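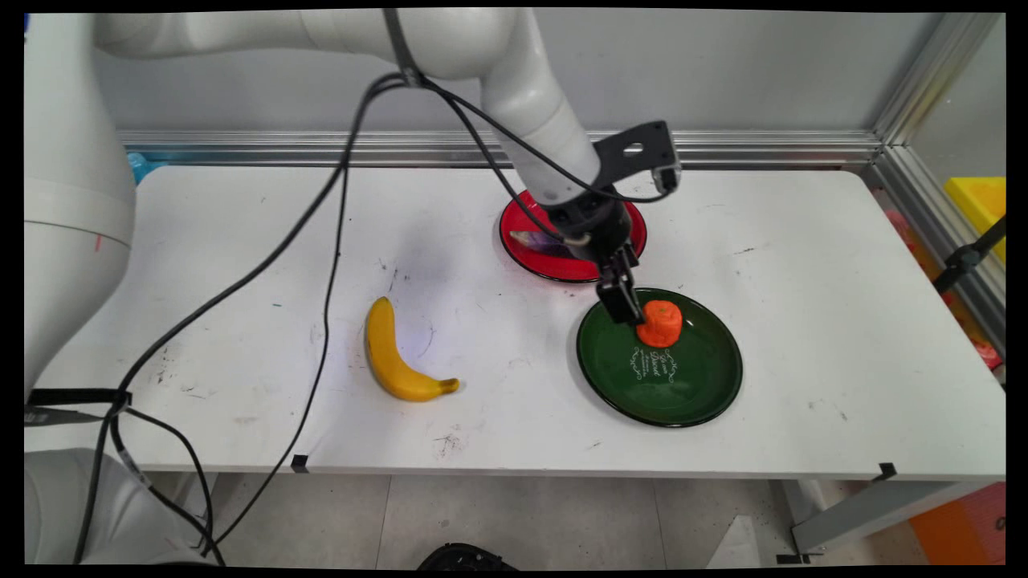 Irside Community Screenings
Pre-show safety checklist, with comments
Venue: Ellel Hall
Program: family TV night, two back-to-back episodes of a 90s puppet sitcom, then a feature
Inspection date: April 29, 2022

1. Exits and aisles
Both rear exits unlocked and opening outward — OK
Side exit sign lit — OK
Centre aisle clear to full width — NOT OK
Comment: Row 8 had been pushed out to fit extra chairs and was sitting over the aisle tape. Moved back. Please leave the rows where the tape is, even if we sell out.

2. Projector and screen
Projector stand locked, wheels braked — OK
Filter cleaned — OK
Screen legs weighted — OK
Comment: Left leg weight is a spare from the marquee kit and will need to go back before June. A proper one is on order from Sleiman Hire.

3. Sound
Speaker stands pinned — OK
Level checked from front row with kids' program playing — OK, after adjustment
Comment: The theme song is mixed a lot louder than the dialogue. Set the level on the theme, then leave it alone. Subtitles stay on for both episodes.

4. Electrical
Test tags current on all leads — NOT OK
Power boards off the floor — OK
Popcorn machine on its own circuit — OK
Comment: One extension lead from the Zestine foyer kit had no readable tag. Taken out of use and put in the box under the ticket desk. Do not put it back on the hook.

5. Lighting
House lights dim from desk — OK
Step lights — OK
Emergency lights held for 30 minutes on test — OK
Comment: Dimmer sticks a bit near the bottom. It does go all the way down if you push it slowly.

6. Foyer
Mats flat, no curled edges — OK
First aid kit stocked — NOT OK
Fire extinguisher in date and on bracket — OK
Comment: Kit is short of small bandaids and the cold pack is gone. Restock before doors open.

7. Streaming and playback
Episodes downloaded to laptop — OK
Screening permission printed and in folder — OK
Comment: The hall wi-fi dropped out twice during the check. Play from the downloaded copies only.

Result: passed, subject to the first aid restock. Recheck item 4 when the replacement lead arrives.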